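Prenel
Início | Sobre nós | Serviços | Documentação técnica | Contato

Sobre nós

A Prenel presta serviços de ensaio, calibração e consultoria em medição de água para sistemas públicos de abastecimento, condomínios e instalações industriais. A atividade abrange hidrômetros, medidores eletromagnéticos de vazão, transmissores de pressão e válvulas redutoras. A empresa não fabrica nem revende medidores.

Origem

A Prenel resultou da fusão de duas estruturas: o laboratório de hidrometria Gurnolo, dedicado à verificação de hidrômetros domiciliares, e o escritório de projetos Kouris, voltado à setorização de redes e ao controle de perdas. As duas equipes partilhavam clientes e, em vários contratos, os mesmos pontos de medição. A estrutura societária atual vigora desde 1 de janeiro de 2020. O nome Gurnolo foi mantido na designação da bancada principal e nos certificados emitidos antes da fusão, que continuam disponíveis para consulta mediante indicação do número de série do medidor.

Áreas de atuação

Ensaio de hidrômetros. Determinação da curva de erros em vazão mínima, de transição e nominal, com o medidor na posição de instalação declarada pelo cliente. Medidores retirados de campo são ensaiados no estado em que chegam, sem limpeza prévia, salvo pedido por escrito.

Macromedição. Verificação em campo de medidores eletromagnéticos e ultrassônicos com medidor de inserção ou de fixação externa. O relatório indica os trechos retos a montante e a jusante, o perfil de velocidades, quando levantado, e a incerteza expandida.

Perdas e setorização. Delimitação de distritos de medição e controle, análise de vazões mínimas noturnas, balanço hídrico e proposta de pressões de serviço. Os modelos hidráulicos são entregues em formato editável, acompanhados da lista de hipóteses de cálculo.

Válvulas redutoras. Regulagem, ensaio de estanqueidade e registro contínuo de pressão antes e depois da intervenção.

Instalações

A sede ocupa o pavilhão 43 do parque empresarial Ullport. O laboratório funciona em circuito fechado, com reservatório elevado de nível constante, tanques aferidos e sistema gravimétrico para as vazões mais baixas. A temperatura da água é registrada na entrada e na saída de cada linha de ensaio. Há 2 linhas em operação: uma para ligações domiciliares e outra para diâmetros até 80 mm. Medidores de diâmetro superior são verificados no local de instalação.

Junto ao laboratório ficam a sala de recepção e identificação de amostras, a oficina de dispositivos de fixação e o arquivo técnico. O acesso de veículos de carga se faz pelo portão lateral.

Método de trabalho

Cada amostra recebe um código interno na entrada, vinculado ao número de série, à leitura do totalizador e ao estado dos lacres. O código acompanha o medidor até a devolução. Resultados fora dos limites são repetidos na mesma linha, após nova purga de ar, e ambos os valores constam do relatório. A Prenel não emite parecer sobre fraude. O relatório limita-se às condições observadas e aos valores medidos.

Os padrões de trabalho são comparados com os padrões de referência em intervalos definidos no plano de calibração, revisto todos os anos em maio. As bancadas ficam indisponíveis durante a revisão, e os prazos de entrega são ajustados em conformidade.

Clientes e contratos

O arquivo reúne 253 contratos concluídos, a maior parte com operadores municipais de pequeno e médio porte. Relatórios e dados brutos pertencem ao contratante e só são cedidos a terceiros com autorização escrita.

Propostas

Os pedidos de orçamento devem indicar quantidade, diâmetro nominal, classe metrológica e posição de instalação dos medidores. Para trabalhos em rede, convém anexar o cadastro disponível, mesmo incompleto.
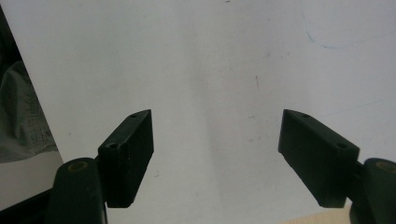 Par de garras verde-escuras sobre superfície branca.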